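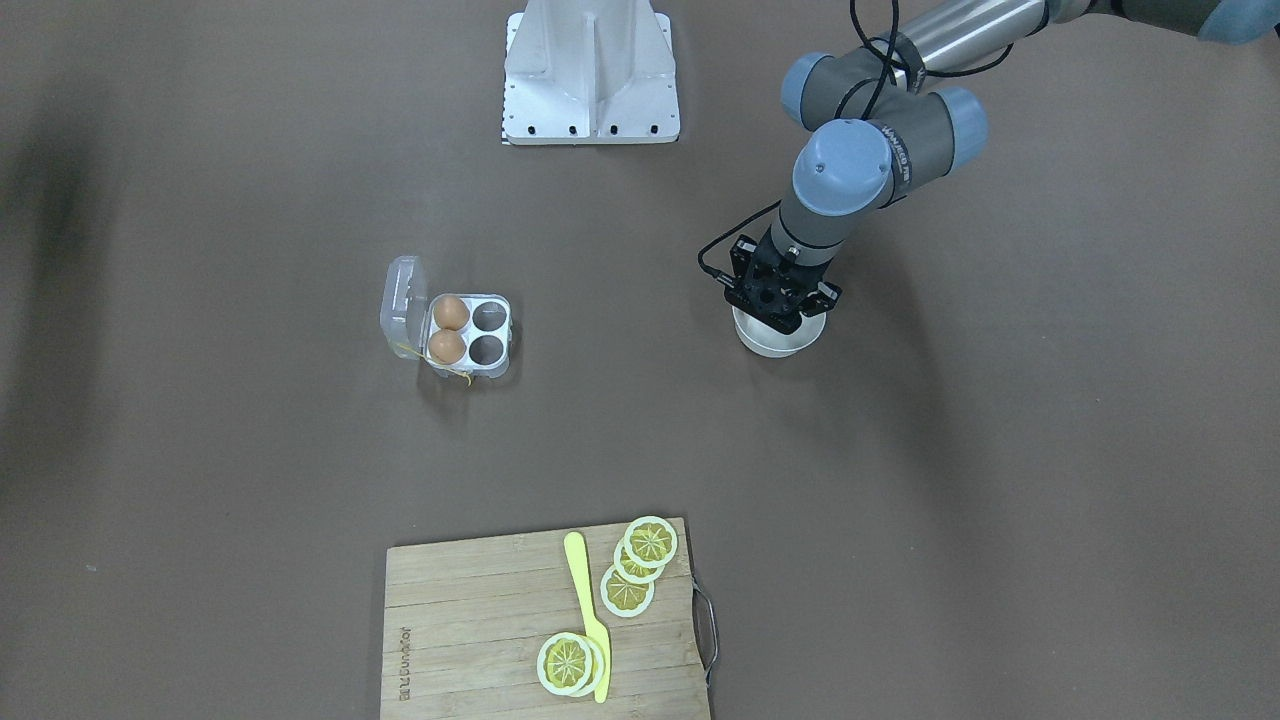

Dardo Mansilla would like to see the cartons go back to the shop, and told the Harkside kitchen meeting that the small plastic ones are worth more refilled than recycled. The meeting, held on 8/22/18, dealt with how eggs, bowls and boards are kept on the shared worktops.

Under the new rules, clear four-cell egg cartons with hinged lids may stand on the worktop during preparation. They are to be closed and returned to the fridge once the eggs needed have been taken out. Cracked eggs go into a small bowl first, one at a time, and then into the mixing bowl. Bamboo boards are kept for bread, fruit and vegetables. They must be washed by hand, dried upright and oiled every 14 days. Soaking is not allowed; two boards split along the grain in May after being left in the sink overnight.

Yamila Olivares asked whether glass lids could be stored under the boards. The answer was no, as the lower shelf is 60 cm wide and already holds the baking trays.

The budget for replacement bowls and boards is 3,695 pesos. Orders go through Valentina Alarcón, who needs five working days to place them. Labels for the fridge shelves have been printed and will be put up when the shelves have been cleaned.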